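Weiße Platte (Schaumstoff) wird gelb und riecht - womit reinigen?

Gefragt im August in: Haushalt, Basteln, Reinigung
200 Aufrufe

moosrand_7
Hallo zusammen, kurze Frage, muss gleich wieder los. Hab auf meinem Basteltisch eine große weiße Schaumplatte liegen, Auflage halt, zum Schneiden, Kleben, Stecken. Liegt da seit letztem Sommer. Jetzt wird sie an der Fensterseite gelb, und in der Mitte sind Kleberreste und ein Teefleck. Riecht auch komisch, wenn die Sonne draufscheint. Glasreiniger probiert, bringt nix. Spiritus trau ich mich nicht, hab mal gelesen, dass sich sowas auflöst?? Neu kaufen wäre möglich, die im Laden in Ganusmont wollen aber inzwischen ordentlich Geld für das große Format. Also: retten oder weg damit? Und wenn neu, wie halte ich die länger weiß? Danke schonmal!

3 Antworten

kleisterkante
Hilfreichste Antwort
Kommt drauf an, was es für ein Schaum ist. Grob:

Polystyrol (die typische Leichtschaumplatte, mit oder ohne Papier drauf) - kein Aceton, kein Nagellackentferner, keine Nitroverdünnung. Frisst Löcher rein, geht in Sekunden. Spiritus ist meistens ok, aber erst an einer Ecke unten testen.
PVC-Hartschaum - verträgt mehr, Spülmittel und Isopropanol gehen gut. Aceton trotzdem weglassen.
Papierkaschiert - dann möglichst gar kein Wasser. Wellt sich und bleibt wellig.

Test: Rand anschauen. Papierschicht sieht man sofort. Ohne Papier mit dem Fingernagel reindrücken, bleibt die Delle gleich drin, ist es eher das weiche Zeug.

Gegen Kleberreste: trocknen lassen, dann mit einer alten Plastikkarte flach abschieben, nicht kratzen. Bei Bastelkleber auf Wasserbasis reicht oft ein lauwarmes Tuch fünf Minuten drauflegen (nicht bei Papier!). Heißkleber mit einem Kühlakku kalt machen, springt dann meistens ab.
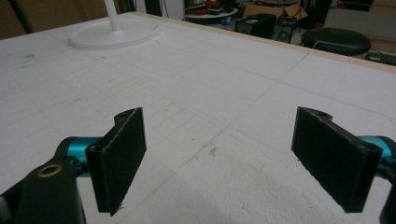 Weiße Schaumplatte als Tischauflage

Teefleck: Spülmittel, bisschen Natron, mit weichem Schwamm kreisen, nachwischen. Keinen Schmutzradierer auf weichem Schaum, der raut die Oberfläche auf und danach zieht der Dreck erst recht ein. Hab ich mir so eine halbe Platte versaut.

Das Gelbe kriegst du nicht mehr weg. Ist kein Schmutz, sondern das Material selber, kommt vom UV. Umdrehen! Die Unterseite ist normalerweise noch weiß. Wenn beide Seiten hin sind, kannst du sie streichen, Acrylfarbe auf Wasserbasis, dünn, zwei Schichten. KEIN Sprühlack aus der Dose auf Polystyrol, das Lösungsmittel macht dir Krater rein. Mit 400er Papier vorher gaaanz leicht anschleifen, nur beim harten Schaum.

Geruch: raus auf den Balkon in den Schatten, ein, zwei Tage. Wenns dann noch riecht, ist wohl was unter die Platte gelaufen. Mal anheben und den Tisch drunter abwischen.

D'Amico_Bastelkeller
Stimme zu, bis auf das Streichen. Lohnt nicht. Farbe geht beim ersten Klebeband wieder mit ab, dann sieht es schlimmer aus als vorher. Ich leg einfach Packpapier drüber und wechsel das alle paar Wochen. Festmachen mit 4 Klammern an den Ecken, fertig. Kostet fast nichts.

Und zum Weißhalten: Rollo runter wenn keiner am Tisch sitzt, Tasse woanders hin. Schneiden nur auf Schneidematte, in den Ritzen sammelt sich sonst alles und wird grau. Meine Platte liegt jetzt bis zu 200 Tage im Jahr abgedeckt und ist noch ziemlich weiß.

Wegen Preis - in Trerkuncombe gibts beim Schilderdruck oft Reststücke, einfach am Tresen fragen. Donnerstag nachmittag ist da am wenigsten los.

treltidance
chlor drauf, hat bei meinem gartentisch auch geklappt

kleisterkante
Kommentar zu treltidance: Bitte nicht. Gartentisch ist was anderes, und gegen UV-Gelb hilft das eh nicht. Und vor allem nie mit Essigreiniger zusammen, das gibt Chlorgas!

moosrand_7
Kommentar: Ok super, hab sie umgedreht, unten ist sie wirklich noch weiß. Kein Papier dran. Teefleck mit Natron ist fast weg, Kleber mach ich am Wochenede. Drunter war tatsächlich ein klebriger Rand auf dem Tisch, vermutlich Saft, das war dann wohl der Geruch. Packpapier bestell ich mit. Danke euch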